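Gostska Simulation League

The Gostska Simulation League is a student competition in robot manipulation, held entirely in simulation and run by the engineering department of the Navickas Institute. Teams write or train a control program for a single robot arm and submit it to be scored on a fixed set of tabletop tasks. No hardware is used at any stage.
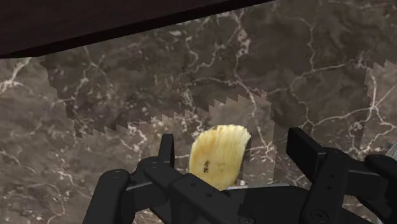
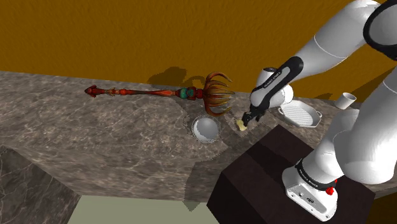
Simulated views of the marble-counter setting: a pale yellow object at the gripper (first), and the arm over the counter with a scepter, bowl, tray and cup (second).

Format

The league runs once per school year, from October to April, in 4 rounds. Entry is open to teams of two to five students. Each team receives the same simulator build, called Iseck, along with a set of practice layouts. The layouts used for scoring are withheld until the round has closed.

A scoring run consists of 12 tasks. Each task is given as a short written instruction, such as placing one named item into another. The program receives camera images and joint positions and returns arm and gripper commands. A run ends when the task is met, when the time limit is reached, or when the arm exceeds its force limit. Programs may not read object positions directly from the simulator. This rule was added after the first season, when several entries did so and the results of one round were withdrawn.

Settings

Layouts are built on a small number of base rooms. Wall color, counter material and lighting are changed from one base room to the next. Objects are drawn from a shared library and include kitchenware as well as unrelated items, the latter serving as distractors. Sizes are not always true to life. Teams have reported that surface textures with visible seams can mislead edge-based detectors, and the rule book lists this as a known property of the settings that will not be corrected during a season.

Scoring

Each task carries a fixed number of points, with partial credit for reaching and for lifting. The highest possible total for a season is 695. Ties are broken by total simulated time. A team may resubmit once per round, and the later score stands even if it is lower.

Pusetti track

The Pusetti track is a separate division for first-year students. It uses the same arm model and scoring method but limits each layout to rigid objects and supplies a working grasp planner. Entrants mainly write the task logic. Scores from this track do not count toward the league table.

Participation

More than 18 teams entered the most recent season, including the Pusetti track. Many entries begin as coursework for the institute's spring class in motion planning, which accepts a league submission in place of the final project if it is accompanied by a written report.

See also

Motion planning
Robot simulator
Grasp planning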